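店舗網の取得は経営の代わりにならない

外食チェーンの買収が発表されるたびに、買い手の説明資料には似通った言葉が並ぶ。成長業態の獲得、調達の共通化、立地の相互活用、本部機能の統合である。いずれも誤りではない。しかし、これらの言葉が実際の店舗で何を意味するのか、発表の時点で具体的に示されることは少ない。本稿では、飲食業における再編の是非を、転換される側の店舗から考えてみたい。

取り上げるのは、軽食チェーンのヴァコ(Vako)が同業のロブレス(Robles)を傘下に収めた件である。ヴァコは駅前と商業施設を中心に出店してきた企業で、短時間の利用に強い。対するロブレスは住宅地の路面店が多く、午後の長い時間帯に客が座り続ける店として知られてきた。両社の店舗は地理的にほとんど重ならず、その点が統合の利点として強調された。買い手の経営陣は、重複店舗の閉鎖を伴わない再編であることを繰り返し説明している。

筆者は、この説明に疑問を持つ。店舗が重ならないということは、客層も、利用の時間帯も、働き方も重ならないということである。地図の上で補完関係にある二つの店舗網が、運営の上でも補完し合うとは限らない。むしろ、共通化によって得られるはずの利益は、似ていない店を無理に似せることによって計上される場合が多い。

ロブレスの旗艦店が置かれていたプリナンブリッジ(Prinunbridge)の例を挙げる。この店では、統合後の十月に品目の整理が行われ、17品目が一度に献立から外れた。外された品目の多くは、注文数こそ少ないが、常連客が決まって頼むものであった。本部の集計では売上への影響は軽微とされている。一品ごとに見れば、そのとおりであろう。だが、飲食店の売上は品目ごとに独立して立つものではない。焼き菓子を一つ追加する客は、その焼き菓子があるからこそ店に入り、飲み物を二杯飲み、家族を連れて再び来る。一つの品目を外したときに失われるものは、その品目の欄には記録されない。

価格についても同様のことがいえる。ヴァコは、飲み物と軽食の組み合わせを999円に統一する方針を、ロブレスの全店にも適用した。千円札一枚で足りるという分かりやすさは、駅前の客には確かに有効である。列に並ぶ時間が短く、選ぶ手間も省ける。ところが住宅地の店では、一人で長く過ごす客も、数人で皿を分け合う客もいる。従来の細かな価格設定は、一見すると煩雑であったが、そうした多様な過ごし方に応じたものであった。統一価格は会計を早くする一方で、小さな注文を重ねる楽しみを客から取り上げてしまった。

もちろん、再編そのものを否定する立場はとらない。原材料費と光熱費の上昇が続き、人件費の水準も改まるなかで、中規模のチェーンが単独で仕入れの条件を維持することは難しい。ロブレスも、買収の前から厨房設備の更新を先送りしていた。資本の後ろ盾がなければ、いずれ相当数の店を閉じることになったという見方には説得力がある。従業員にとって、雇用主の財務が安定することの意味は小さくない。この点を軽視して、失われた献立ばかりを惜しむのは公平を欠く。

問題は、統合の成果を測る尺度にある。買い手は通常、削減した費用の総額と、それが実現するまでの期間を投資家に約束する。この約束は明快であり、達成の度合いも確認しやすい。そのため、組織の注意はおのずと費用の側に集まる。客が店で過ごす時間、再来店の間隔、店長が自らの判断で決められる事柄の範囲といった指標は、約束の対象にならない。約束されていないものは会議の議題に上らず、議題に上らないものは、数年を経て売上の低下として現れるまで顧みられない。

仕入れと在庫の管理には、プリカンス(Plikance)という管理システムが両社共通で導入された。発注の自動化によって廃棄が減ることは望ましい。店長の事務負担も軽くなる。ただし、導入の際に、各店が地元の業者から個別に仕入れていた品の多くが、登録の対象から外された。登録のない品は発注できず、発注できない品は売ることができない。本部が地元業者との取引を禁じたわけではないが、結果は禁止に等しい。設備や仕組みの選択が、方針として議論されることのないまま、事実上の方針を決めてしまう。こうした事態は外食業に限らないが、品ぞろえがそのまま店の性格となるこの業種では、影響がとりわけ大きい。

長年ロブレスの店舗開発に携わったルティリオ・トラパレ(Rutilio Tlapale)氏は、業界紙への寄稿で、店の価値は契約書に記された席数と賃料では表せないと述べ、譲渡の際に店ごとの運営の記録を引き継ぐべきだと主張した。筆者もこの主張におおむね賛成する。どの時間帯にどのような客が来るのか、近隣の学校や診療所の予定が来客にどう影響するのか、雨の日には何を多く仕込むのか。これらは店長と従業員が積み重ねてきた知識であるが、資産の目録には載らない。目録に載らないがゆえに、買い手はそれに対価を支払ったことを意識せず、失ったときにも損失として認識しない。

ただし、トラパレ氏の主張には補うべき点がある。記録を引き継ぐだけでは足りず、それを用いる権限が店に残されていなければならない。いかに詳しい記録があっても、献立も価格も仕入れ先も本部で決まるのであれば、参照する者はいなくなる。筆者は、統合後の少なくとも2年間、各店の献立の一部と仕入れ先の選定を店長の裁量に委ねることを提案したい。その間に本部が行うべきは、費用の比較にとどまらず、裁量を用いた店とそうでない店とで客の行動がどう異なるかを見ることである。

この提案に対しては、統一性が損なわれるという反論が予想される。どの店でも同じものが同じ値段で得られることは、チェーンの根幹をなす約束である。衛生管理や原材料の表示について、店ごとの差を認める余地がないことはいうまでもない。しかし、客がチェーンに求める統一性は、献立の隅々にまで及ぶものであろうか。清潔であること、待たされすぎないこと、前回と同じ品が同じ味で出てくること。求められているのはおおむねその水準であり、地域に応じた数品の違いがそれを損なうとは考えにくい。

また、裁量を認めれば削減の目標に届かないという反論もあろう。これは正面から認めるべき指摘である。調達の規模は小さくなり、物流の効率も落ちる。したがって、買い手は当初の約束を控えめにしなければならず、買収価格もそれに見合ったものにとどめる必要がある。高い価格で買い、その価格を正当化するために急いで費用を削り、削った結果として買ったものの価値を減らす。この順序こそが外食の再編で繰り返されてきた失敗であり、裁量の問題は、突き詰めれば価格の問題に行き着く。

売り手の側にも責任がある。ロブレスの旧経営陣は、交渉の過程で店舗の個性を魅力として語りながら、それを保つための条件を契約に盛り込まなかった。屋号の存続は合意されたが、屋号の下で何を出すかについては定めがない。看板が残れば店が残ったことになるのか。プリナンブリッジの店に長く通った客の多くは、そうは考えないであろう。 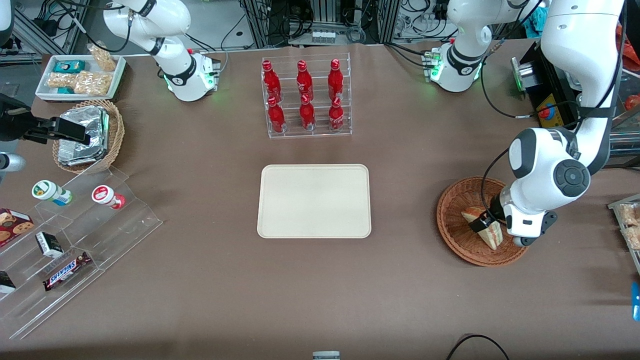 今後、同種の再編はさらに増えると見込まれる。後継者を欠く地方のチェーンは少なくなく、資金の出し手も業態の幅を広げようとしている。金融機関や助言会社には、費用削減の見通しに加えて、店舗ごとの運営の継続性を審査の項目に含めることを求めたい。ヴァコについていえば、来期の献立改定が最初の判断の機会となる。外した品目のうち、店から復活の要望が出ているものをどのように扱うのか、経営陣には改定の前にその基準を公表してもらいたい。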